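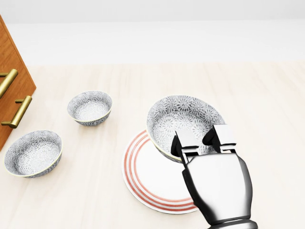 发件人：Kojo Akpalu
收件人：餐具任务规范讨论列表
主题：Re: “放好了”到底怎么算（第4节草稿）

大家好，我来回Inese昨天那封，先把她的原话贴在下面，省得各位往上翻：

> Inese Lapiņa 写道：
>
> 第4节我读了两遍，还是不明白“放置完成”的判据。现在写的是“碗与盘接触即视为完成”。那碗斜搭在盘子上算不算？夹爪还夹着碗沿的时候算不算？Dinton那边的脚本按接触判，Komham这边按姿态判，同一批仿真跑出来两个成功率，没法放进一张表里。另外，随机种子要不要写进报告？

Inese说得对，这条是我写的，当时偷懒了，我认！

我的想法是把“接触”和“完成”拆成两个状态。碗像上面那样歪着、一部分压在盘子上，夹爪又在碗沿那儿，按旧条文已经可以打勾了，可我怎么看都觉得只能叫“进行中”。所以我建议改成这样：

- **接触**：碗的任何部位碰到盘子，只记时间，不计分。
- **释放**：两指张开，与碗不再有接触。
- **完成**：释放之后碗底落在盘面上，连续30个仿真步姿态基本不变。

30步是我拍脑袋定的，Teun觉得太短，他想要200。我有点担心200步会把整个评测拖慢，不过要是Van Acker那边机器够用，我也不坚持（Teun你跑一下两种设置，把耗时发上来好吗？）。

还有碗沿抓取的问题。Marloes上次提过，夹沿的时候指尖可能穿进碗壁，仿真器不报错，分数照给。我倾向于加一条：穿透深度超过2毫米，该次作废，单独列出来，别混进失败里。Tovodport的旧报告把这两类加在一起，后来想拆都拆不开，真是头疼……

种子嘛，当然要写！我自己一直用823，没什么讲究，但报告里必须有，场景文件的版本号也一起写上。桌上其他餐具的初始位置也请导出来，旁边的碗被碰歪了算不算违规，Jelle说他来起草，我就不抢了。

有不同意见直接回列表，别单独发我，我邮箱乱得很。七月里我想把第4节定下来，第5节（真机部分）还一个字没动呢。

Kojo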